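Two arms are better than one (my first weeks with the Widard bench kit)

I've been wanting to write this one up for a while, and on Tuesday I finally got an evening where I wasn't too tired from playing with the thing to type about it. So, the Widard two-arm bench kit! I have one in my workshop, I've had it long enough to stop being polite about it, and I still like it a lot.

Some background for anyone who came here for the bread posts. I run a very small mail-order business in Nultosdale, selling seed packets and little garden tools, and most of my working life goes into folding boxes. I don't hate it, but my wrists do. Last year I tried a single-arm kit from Estach and got a fair amount of joy out of it, mostly picking things up and putting them in other places. What it could never do was anything with cardboard. One hand and a floppy sheet just don't get along. You can pin a blank against a stop, or build yourself a jig, and I built several, and they all ended up in the scrap pile.

The Widard comes as a complete station: two matching arms, a table with a rail along the front to mount them on, and the cabling tucked in below. Setup took me 2 evenings, and most of the first one was clearing a space for it. The instructions are good, a bit wordy around the calibration step (read that part twice before you touch anything), and the bolts come bagged by stage, which made me happier than it should have. I did put one arm's power lead in the wrong socket. The software told me so in plain English and waited for me to fix it, so full marks there.

Teaching it is the fun part. You show it the move by guiding the arms yourself, again and again, and then it goes off and learns from what you did. For my first task I picked the smallest piece of box folding I could think of: pick up a blank with both grippers, lift it, and get the bottom flap to start bending along its crease. I recorded 100 runs, spread over a week, with a pot of coffee next to me and the radio on.
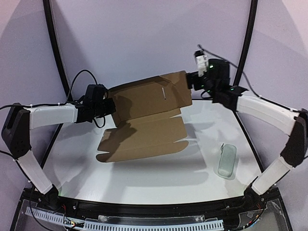

The thing I love is how the two sides share the load. With a single arm I was always fighting the sheet, and now it can be held by both edges and turned in the air, a lot like the way I do it with my own hands when I'm packing orders. I caught myself standing there with my arms up, copying the robot copying me. The first time it did a lift with no help from me I yelled loud enough to scare the dog!

It isn't all roses. It's slow. I can fold a whole box while it's still thinking over its grip, and on a bad afternoon it will drop a blank, pause, and reach for the spot where the blank used to be. Thin card is worse than the thicker brown stuff, which holds its shape and gives the grippers something to bite on. Lighting matters more than I expected too. Runs I recorded in the morning didn't carry over well to late afternoon, when the sun comes in low from the side, so now I pull the blind and leave the lamps on all day.

The cables deserve a grumble of their own. Tie them down with a bit of slack near the wrists, more than looks neat. I made mine tight and pretty, and then had to cut the ties and do it over the first time a wrist wanted to roll all the way around.

Support has been lovely. I wrote to them with a long, rambling question about gripper pressure and had a proper answer in nearly 8 hours, with settings to try, and the second one worked. There's also a paid add-on called Srivastava, which is meant to help with planning longer jobs made of several steps. I haven't bought it yet. I'd like to get one fold solid before I ask for a whole box.

Would I tell you to get one? If you want to save time on packing this season, no, keep folding by hand and put the money into better tape. If you like to tinker and you've already hit the wall with one arm, I think you'd have a wonderful time. Mine is staying where it is, and next I'm going to try the side flaps, starting with the bigger mailers.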